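Kumville lab puts a two-armed robot through the same room, again and again

KUMVILLE — The hardest-working room in town has a wooden floor, a great deal of orange, and no address. It exists on the computers of Herine, a small robotics outfit on the second floor of the old Byun building, where a team has spent since August gathering examples for a learning system called Stater.

The robot, which has two arms, doesn't exist either, at least in the sense of being something you could trip over. An operator at a desk steers it through a short session, the software records every joint and every view, and the result goes into a pile. At last count the pile held 1,693 sessions, of which 702 had been judged good enough to learn from.

"People ask what happened to the others," said Seung-woo Ra, who runs the collection. "Mostly me. I did a lot of the early ones."

The views recorded with each session take some getting used to. They sit low behind the robot's pale gray body and look up past it, so a newcomer's first morning at Herine tends to be spent with the head at an angle, working out which way the window goes.
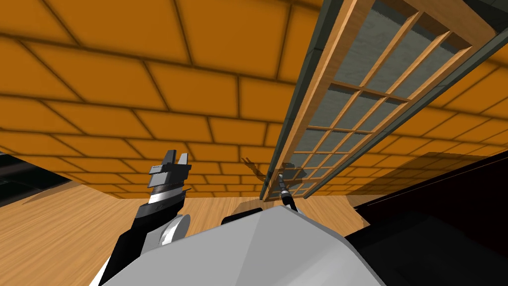 What counts as a good example

Each operator is asked for 70 usable sessions before moving on to a different room. The house rules are short. Keep both arms under control, even the one that isn't doing much. Don't rush the last inch. If you change your mind halfway, stop and start over, as Stater will happily learn your hesitation along with everything else.

That last rule was added after an early version of the system picked up a habit of pausing in midair before every reach. The team traced it to 117 sessions by a single operator, who had been drinking coffee with the other hand. Ra declined to name the operator, then looked at his cup.
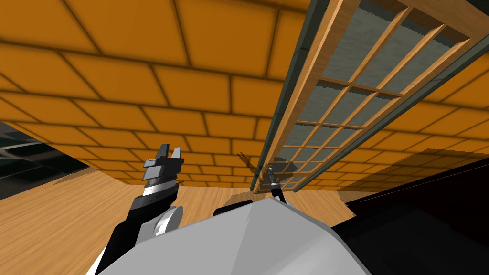
Sorting is slower than collecting. Two reviewers play back each session and mark it keep or drop, and a disagreement goes to Ra, who watches it a third time — usually after lunch, which he admits has cost a few borderline cases their future.

Herine plans to add more rooms before the next round of training. Operators have put in a request for one with a blue wall.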